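Flilbridge Road, Before and After and Mostly During

Photos from the week we emptied the back room at Flilbridge Road and painted it. Letay Mamo asked for a gallery. What she's getting is one picture and a lot of captions, because my phone filled up in January and I have been meaning to deal with it ever since.

Posted 6 Jul 2025

The shelves. Fuad Nigatu brought them home from Gebretsadik in two trips and built them in one very long evening. They lean a little to the left. We have decided to call this a feature and put the heavy books on the right.

The paint. There were 14 whites on the Deltusau card and we argued over all of them. Nahom Beyene wanted the one that looked like milk. Syafiqah Jugah wanted the one that looked like slightly older milk. Syafiqah won, and I still can't tell them apart.

The boxes. Mine say "misc" on every side. Gadisa Abera's say things like "cables, short" and "cables, shorter," and he has been very gracious about it. 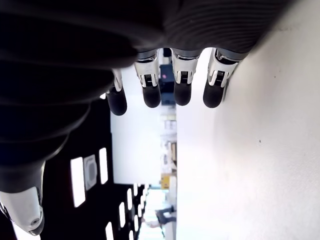 The second coat went on much faster than the first, mostly since we'd stopped taping the edges. Letay found a missed patch behind the door and has mentioned it twice at dinner.

Next up is the hallway, once we've all forgotten what this was like. If anyone wants a Wania lamp with no shade, it's on the porch.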